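Old tower on its side, which bits are worth keeping?

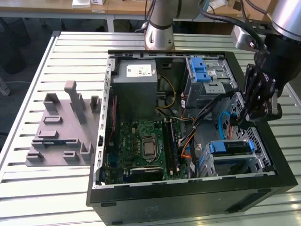
Page 2 of 4

netavau_nell wrote:
Right, picking this up again after last night. Side panel's off and I've had a proper look. Black case, green board, the processor is sat there bare in its bracket with no cooler on it, and the power supply is the usual grey box. My plan is to keep the case and bin the rest, but the blue plastic handles on the drive bay make me think somebody cared when they designed it (I do like a handle!). Would you strip it or try to get it going?

gramora62 wrote:
Strip it. The drive bay is the best thing in there and the rest is scrap value. I took 2 of these apart in September and got a tenner for the lot at the Naltetby swap shop.

leone_tea wrote:
Disagree with gramora, sorry. Get a cooler on that processor, fresh paste, and try it before you take anything out. Black case like that with the grille along the side, you could have a perfectly good box for storing photos. Mine's been on since before we moved house and it's never missed a beat.

gramora62 wrote:
And what does it cost you in electric? My old one was a little heater.

leone_tea wrote:
Less than your kettle, the amount of tea you get through :)

netavau_nell wrote:
Ha. OK, trying it first then. Question about the cables, there's a fat bunch of black ones running down from the drive cage, plus an orange one and a light blue one. Do I label them before I pull anything?

plugsandbobs wrote:
Yes! Masking tape and a biro. I skipped that once and lost a whole Saturday to it. The blue latch on top of the cage should just need a squeeze but go gently, old plastic snaps. And whatever you do, leave the power supply shut.

gramora62 wrote:
Agree with that bit at least. Still say strip it.

Thread views: 2637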